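Finished typing up the last of the Skedmont rain gauge books tonight. Short thread for anyone thinking of doing the same with a family weather record.

The books start in June 1942 and were kept by Murdo Purves on his farm out past Tennant Creek Road. One line a day: rainfall, wind, sometimes a word about the sheep.

Final count is 1,942 entries with a reading over zero. Dry days I left as blanks in the books and zeros in the spreadsheet. Decide that early. I didn't, and had to go back over 40 pages.

Everything before the changeover is in points. A hundred points to the inch, so one point is 0.254 mm. Keep the original figure in its own column and put the millimetres beside it. Don't overwrite.

Readings were taken at 9 in the morning, so the rain written against a date mostly fell the day before. If you're matching against newspaper flood reports, that'll catch you out.

Murdo's sevens look like ones until he got a new pen. Shona MacKinnon went through the doubtful ones with me and we marked 6 we couldn't settle. They're flagged, not guessed.

When he was away he'd leave the gauge and write one total for the lot, with a bracket down the side. Don't share it out evenly across the days. Enter it on the last day and note how many it covers.

Wettest month by a long way was a February. Driest stretch was a winter and spring where the only remark for weeks is "dust".

Duarte Henriques asked about scanning. I used my phone and a desk lamp, pages flat, no flash. Came to around 2,000 pictures with the retakes. Name them by book and page as you go.

Spreadsheet's going to the Flukordale history group first, then I'll put up a link. Next job is the frost notes in the back of each book. They're in pencil and very faint.

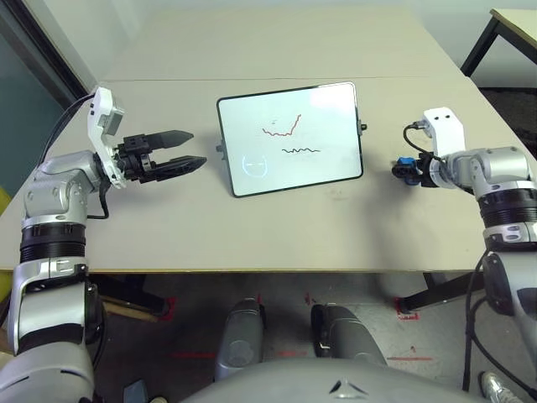
Small whiteboard on the table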